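15/10/2020
By the studio desk, Sandu

Second day on the wall texts for the Gukenholm show. Notes for myself and whoever picks up the draft after me.

Worked through the artist's statement again in the morning. It is 300 words and we have room for 80. The middle part, where distance is called "a form of address," is the only part I would keep whole.
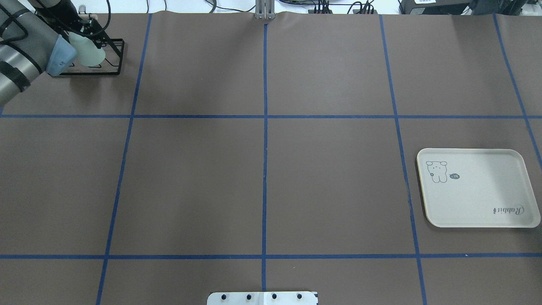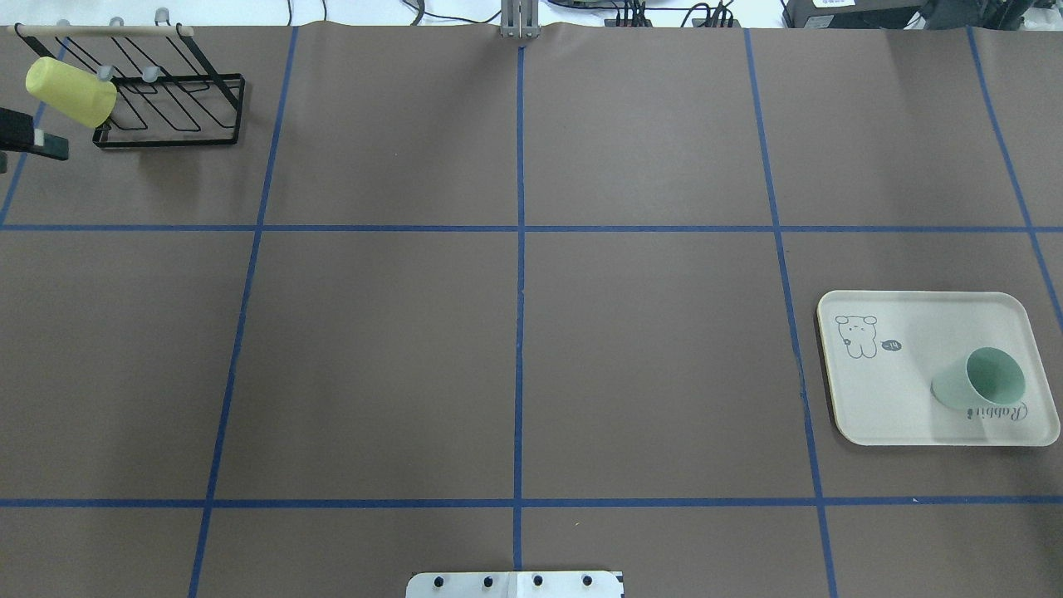
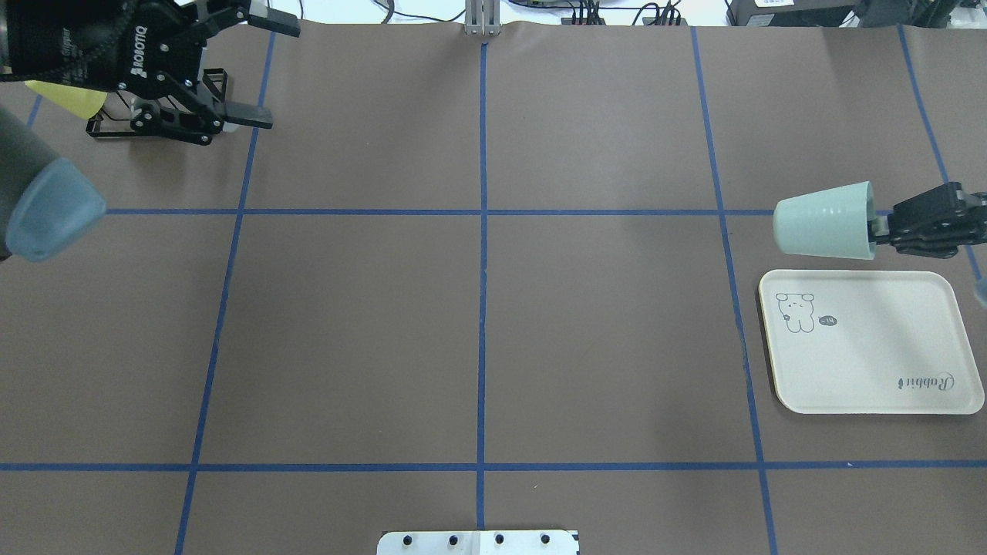
Blue tape on brown paper.

The trouble with the statement is that it talks about memory for four paragraphs and never says what is in the room. What is in the room is fifteen letters, copied by hand until the ink runs thin, hung low enough that you have to bend to read them. I think the bending matters more than anything in the text. You come closer to a letter that was not written to you, and you notice that you are doing it. I wrote that down as a possible first line, then took it out because it tells people what to feel before they get there.

Tried three openings. The first starts from the paper itself - thin, bought in one lot, yellowing already. The second starts from the person the letters are addressed to, who is never named. The third just lists the dates and stops. I like the third but it needs something after it, and everything I put after it sounded like the statement again. Leaving all three in the draft folder, marked A, B and C.

Title is still open. "Reply" is too short and gets confused with the Traden piece from April. "Letters Held Back" was suggested in the first round and I was against it. Less against it today. It does at least admit that somebody decided not to send them, and the word "held" works with the hand copying.

Read the Erix essay over lunch, the one on waiting. Useful for the part about silence between two people being a kind of agreement. Not useful for the last section, which goes off into the history of the post. I marked page 40 and will quote one sentence at most. If we quote it we need to ask first, so it goes on the list.

Label height: the letters hang low, but the labels can't, or people will be stooping twice. Put them at normal height on the side wall and let visitors walk back. That adds a few steps between reading the label and reading the letter. I think the gap is fine, maybe good.

Still to do:
- cut version A to 80 words and see if it stands up
- ask for permission on the Erix sentence
- check whether letter nine is dated or only looks dated, the mark in the corner might be a page number
- find out who has the earlier typed list, mine stops at letter twelve

Stopped there. Version C is the one open on the desktop, don't save over it.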